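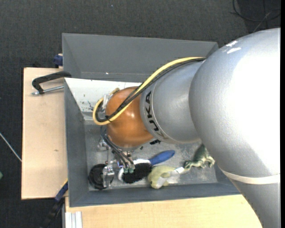
A gray open container with high, sloping sides, set by light wood surfaces.

Search this site Enter keywords Go

Leave the Lid Off
By I-hsuan Hsieh
July 19, 2020
Print this page | E-mail to a friend

I own too many boxes with lids. Most of them are clear, most of them came from the same aisle at Climier, and for a long time I believed they were keeping my house in order. I now think they were mainly keeping me from putting things away.

My argument is a small one. The best storage item in an ordinary home is an open bin with high sides, and we should buy more of those and fewer of everything else. I mean the plain gray kind, wider at the top than at the bottom, with no lid, no dividers and no little window for a label.

Consider what happens with a lidded box. You have a scrub brush in your hand and want it off the counter. The box it belongs in is on a shelf, under another box. You take down the first one, set it on the table, take down the second, pop the two latches, drop in the brush, press the latches closed and put it all back. I have done this maybe a dozen times in my life. Every other time, I set the brush on the counter and walked away.

With an open bin you drop the brush in. A person who is tired, or nine years old, will still do it.

The usual complaint is that an open bin turns into a junk pile. My brother-in-law, Wiremu Doolan, holds this view strongly. He has a garage with 16 latched boxes on steel shelving, each with a printed list taped to the end, and he can find a hose washer in under a minute. I admire the garage. I also notice that he lives alone and that he is the one who wrote the lists. When I stayed there for a week in September, I needed a lightbulb and read tape for ten minutes before I gave up and asked him.

His system works for one person who likes running it. A family kitchen or a shared workroom has to work for people who don't care about the system, and those people are the majority in most homes, mine included.

It is true that an open bin fills up with odds and ends. I'd say that is useful information. When the bin by our back door is full, I can see that it is full, and I empty it onto the table and sort it. A closed box hides the same pile for years. Last winter I opened one of mine marked CABLES and found a broken flashlight, two placemats and the manual for a Stadora rice cooker we gave away when we moved.

High sides matter more than people think. A shallow tray looks better in a catalog, and small things do stay visible in it, but anything with a handle tips out and anything round rolls off. I tried a set of flat trays from Ivine and returned them. Sides that slope outward help as well – you can get your whole hand and wrist in without scraping your knuckles, and the empties generally nest inside each other, so spare ones take up almost no closet space.

Then there is the question of where the bin goes. I used to push ours into corners, to get them out of sight. Now I put one right where the work gets done, next to the table or between two of them, low enough that things can be moved off a work surface and over the rim. A wooden table is a good place to sort on and a bad place to store on, and the bin beside it is what keeps those two jobs apart. If you have to cross the room to reach it, you won't use it.

I would keep lids for a few things. Flour needs one, and so do winter blankets, photographs and anything a mouse would like. Medicine and drain cleaner belong behind a door that locks, and I'm not going to argue about that. The rule I use is how often the thing comes out. If I touch it once a year, it can have a lid. If I touch it every week, it can't.

Cost is on my side too. I added up what I had spent on storage boxes over 10 years, going by the receipts I could find, and it came to $236. Some of that went to a Cabello set with bamboo tops, bought because they matched the shelf. Those tops have been in the basement ever since, and the boxes under them are the only part we use.

You don't have to buy anything to test this. Take the lid off the box you open most often and put the lid somewhere annoying to get to. Leave it for 60 days. We did that with the box that holds our brushes and dust rags, and my husband, who had never once put a dust rag away, started doing it the first week without being asked. He says he didn't know we had a box for them.

Wiremu has read a draft of this and disagrees with most of it. He did ask where I got the gray ones, for the car.

Print this page | E-mail to a friend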